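February 25, 2021

Well, that was a day. I'm writing this with a cup of tea going cold and one thumb in a plaster, and I want to get it down before I start remembering it as better or worse than it was.

We lost the left gripper at twenty past ten. I say "lost" – it was in my hand the whole time, it just stopped being any use. I'd done a good run of the tray task (reach in, pinch the near end of the tray, turn it, set it down, let go, over and over until you start dreaming about it) and I'd got into that nice rhythm where you don't think about your hands any more. Then I squeezed and the fingers shut, and I let go and they didn't open. The log said they had. The log said they were wide open and perfectly happy, and I was standing there with a tray clamped in them like a dog with a slipper.

Ramiro shouted across to ask why I'd stopped. I said the gripper was stuck and he said no it isn't, it's reading open, and I held the thing up with the tray dangling off it and he went quiet.

Now, a stuck finger on a hand-held one is a nuisance. What bothered me, and what's still bothering me, is that the arms over at Arroyo run on the same fingers and the same position sensor. If the arm thinks it has let go and it hasn't, it'll happily swing off to the next thing with whatever it's still holding. I said this out loud and Aurelio put his sandwich down, so I knew I wasn't being silly.

The plaster, by the way, is my own fault. I tried to prise the fingers apart with my thumb before switching the power off. I know! I wrote half of the safety sheet! It says in capital letters POWER OFF FIRST and I typed those capitals myself last July. The fingers let go all at once, then snapped back and nipped me. Hardly any blood, but I had to fill in the accident book, and under "could this have been avoided" I wrote "yes" and nothing else.

So, the hunt. Ramiro was sure it was the cable. He's always sure it's the cable, and to be fair to him it has been the cable 2 times already this winter. He wiggled it, he swapped it for the spare from the Osex box, he taped it down so it couldn't pull. We got 25 clean grabs and he was just starting to look smug when it stuck again. Reading open, shut tight. Exactly the same.

Then I thought it might be the software, as we'd taken the Skerska update on Monday-ish and I never trust an update. Aurelio rolled it back, which took most of an hour and a lot of sighing, and it made no difference at all. I owe him a cake for that one.

It was gone two before we took the cover off, and I wish we'd done that at half past ten. There's a tiny magnet that sits on the end of the shaft, and the sensor reads the magnet and decides where the fingers are. The glue had failed. The magnet was just spinning round on its own, going wherever it fancied, and the sensor was faithfully reporting where the magnet was pointing. So the sensor was fine, the cable was fine, the software was fine, and the whole lot of them were telling us rubbish. I've been thinking about that all evening, in between the washing up.

Aurelio cleaned it up and glued it back with the proper stuff, and painted a little line across the magnet and the shaft so we can see if it ever creeps again. I rang Sirkier, who supplied the whole batch, and got a very polite young man who asked me for the number of cycles. I told him 600 on that one since its last service. There was a pause and he said he'd ring me back. He hasn't yet. I also rang Arroyo and asked them to stop the arms until somebody has looked at the magnets, and they weren't thrilled, but they did it, and I'd much rather have a grumpy Arroyo than a tray across somebody's face. 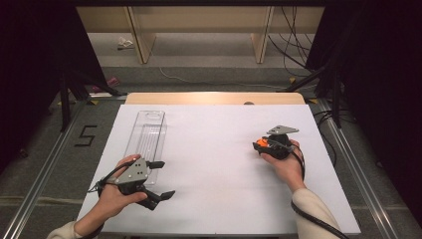
Photo: head camera still, tray task, both grippers in hand

I've stuck the tray job in here because I looked at it for so long today that it may as well live in my diary. It's a see-through tray on a white board, and you wouldn't think there was much in it. But clear plastic is a pain, the eye slides right off it, and when I'm tired I go for where I think the end is and close on nothing. You can see how near the left gripper is to the tray, it's right over the end. With fingers that won't tell you the truth, that's no place to be guessing.

We've agreed a few things for tomorrow. Every gripper gets its cover off and a painted line before it's used. We do an open-and-shut check by eye at the start of each session, somebody calling it out and somebody else looking at the screen, and if the two don't match we stop. And Ramiro wants the system to throw a warning if the motor is pulling hard while the sensor says open, which I think is the cleverest thing anyone said all day, and I told him so, and he pretended to be busy with a screwdriver.

The thing I can't settle is the earlier recordings. If that magnet was creeping for a while before it let go properly, then some of last week's runs will have the fingers in slightly the wrong place, and we'd never notice by looking at the numbers. I've put 7 sessions aside to check against the video. It'll be dull. I'll take biscuits.

Thumb is throbbing now, mostly when I hit the space bar. Must remember to take the spare glue in, and ring Sirkier again before lunch if they haven't rung me.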